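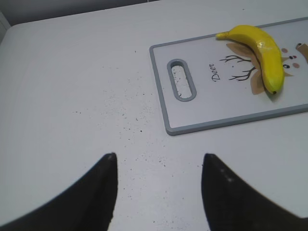 Gripper Comparison Trials: Frequently Asked Questions

Stullbridge Handling Laboratory
Last updated Fri 10 September

Which grippers are being compared?
The Clireo two-finger gripper and the Trenel two-finger gripper. Both are fitted to the same arm and run from the same controller.

What does a trial consist of?
The arm must lift a banana from a cutting board and set it down on the open table. Each gripper completes 24 attempts per session, over three sessions. The fruit is placed at an angle across the board, and the angle is varied between attempts.

Why is soft fruit used?
A banana is curved, smooth and easily marked. Excess finger pressure shows on the peel within a day.

Where is the camera fitted?
At the wrist, so that both fingertips remain in view during the approach. The position has not changed since May.
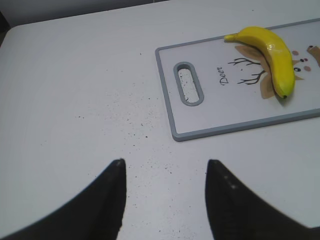

Does the raised rim of the board affect the results?
It can. A finger that comes down too close to the rim may touch it before closing. Such contact is recorded separately and does not count as a failed grasp.

Must the table be cleaned before each attempt?
No. Small specks and crumbs are permitted, as the software is expected to ignore them.

How long is an attempt allowed to take?
15 seconds from the start command. Attempts exceeding this limit are stopped by the controller.

May other institutions submit a gripper?
Yes. Requests should be made in writing to the Laboratory at the Ó Ceallaigh Building, enclosing a mounting drawing and the maximum closing force.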